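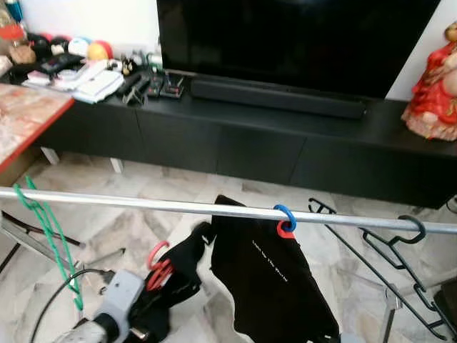

Liltance Debate Timer, Model 400

The Liltance 400 is a speaking-time system for candidate forums, primary debates and town halls. It consists of one moderator console, up to eight podium lights and one audience display. The 400 replaces the Liltance 210, which remains supported for parts and repair.

Overview

Each podium light shows green, yellow and red. The default pattern is green for the full answer, yellow at 30 seconds remaining and red at zero. All three thresholds can be changed from the console before an event and locked with the key switch, so that no one can alter them once candidates are on stage.

The console keeps a separate running total for every candidate. Totals are stored to the internal log each second and survive a power loss. After the event the log exports as a plain CSV file over USB, with one row per speaking turn: candidate, start, stop, type of turn (opening, answer, rebuttal, closing) and any time added by the moderator.

Rebuttal handling

Rebuttal time is set separately from answer time. When a candidate is named by an opponent, the moderator presses REBUT and the podium number. The request enters a queue and is shown on the console only. The queue holds eight entries and can be cleared or reordered. Requests do not start the clock.

Microphone control

The optional relay board (part RB-8) connects to the mute inputs of most mixing desks. Three modes are available:

Off - lights only, no effect on audio.
Soft - mute follows red after a grace period of 0 to 15 seconds.
Hard - only the candidate whose clock is running is live.

Campaigns often ask about this setting during negotiations. The active mode is printed in the header of the exported log.

Specifications

Console: 12 keys, key switch, 7-inch display
Podium lights: up to 8, wired
Cable: shielded Cat 6, 100 m maximum per run
Light output: 800 cd/m2, dimmable in ten steps
Log capacity: 400 events
Power: 100-240 V AC, 50/60 Hz
Battery backup: 210 minutes with eight lights
Operating temperature: 41 to 95 F

Wireless podium lights are not offered for the 400. The wired run was kept after testing in halls with heavy press attendance, where the 2.4 GHz band was too crowded for reliable signaling.

In the box

Console, two keys, power supply, four podium lights with clamps, four 50 ft cables, USB drive, printed quick guide. The audience display, additional lights and the RB-8 are ordered separately. The Akovitz hard case fits the console and eight lights - it does not fit the audience display.

Firmware

Current version 4.2. Fixes an error in which time added during a closing statement was logged as rebuttal time. Consoles on 3.x must be updated to 4.0 first. Settings are retained; the event log is not, so export it before updating.

Rental and support

Rental units ship from Roten and should be reserved early for November dates. The rental week starts on Thursday. On-site operators are available for broadcast events; contact Valbona Dumitrescu. For wiring questions and RB-8 compatibility, contact Vasco Seixas with the make and model of the mixing desk.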